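Koltwood Two-Arm Bench Kit: Set-Up Guide
Section 3: Your first cutlery sort
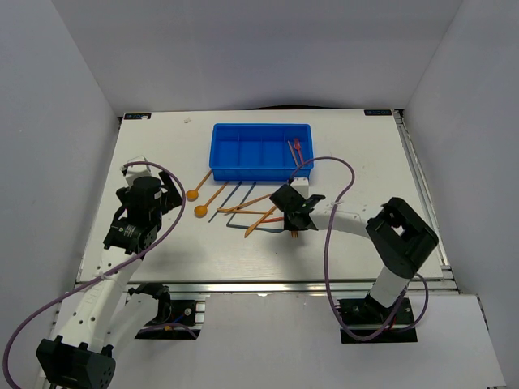
Fig. 3. Cutlery sort under way on the Koltwood bench, tray at the far side of the table.

G'day again! If you've made it through Section 2 your arms are bolted down, powered and homed, so now we get to the fun bit. I'm Geetha Annamalai, I look after the demo tasks for Koltwood, and the cutlery sort is the one I always send people to first. It's harder than it looks and it uses both arms, and you'll learn more about your bench from one messy pile of forks than from a week of waving the arms around in the air (ask me how I know).

Before you start

You'll want the divided tray, a bag of the coloured plastic cutlery, and the Wedden control software open on your computer. Set the speed slider to 20 per cent. Leave it there for now, please!

CAUTION: Keep your hands off the table while the arms are live. If you need to reach in, press the stop button first and wait for the status light to go amber.

Setting up the task

1. Wipe the tabletop down and let it dry.

2. Put the tray near the far edge of the table, a touch right of the middle, with its long side facing the arms. It doesn't have to be dead square.

3. Check your cables. Each one should have a tie holding it to the arm, with enough slack left over for a decent loop. Move each arm by hand through its full reach and watch the loop as you go. If it pulls tight anywhere, snip the tie, feed a bit more through and tie it again.

4. Tip the cutlery out between the arms and the tray. Let the pieces cross over each other -- a pile is what we're after. If it's your very first go, though, lay a few out singly and work up to the pile later on.

5. In Wedden, choose Tasks, then Cutlery, then Assign. Pick a colour or a shape for each compartment.

6. Press Run. The program gives itself 60 seconds per piece before it moves on to the next one.

NOTE: Thin handles lying flat are the tricky ones. If the jaws keep closing on nothing, lower the grip height by 3 mm and try again. Laurier Bergeron, who wrote the grip routine, reckons you should change one setting at a time, and he's right, even if I never have the patience for it.

If it stops partway

Error 1404 means both arms have asked for the same patch of table. Press stop, park the left arm, then press Resume and the right arm will finish its move. If you get it over and over, spread the pile a bit wider.

A piece that lands leaning on an angle in its compartment still counts as placed, so you don't need to fix it up. One sitting across a divider doesn't count. Stop the run, pop it back on the table and start again from step 6.

CAUTION: Don't lift the tray out during a run. The arms remember where it was and will head straight for that spot.

Once you've had a clean run, save the task under your own name and go on to Section 4, where we bring the speed up.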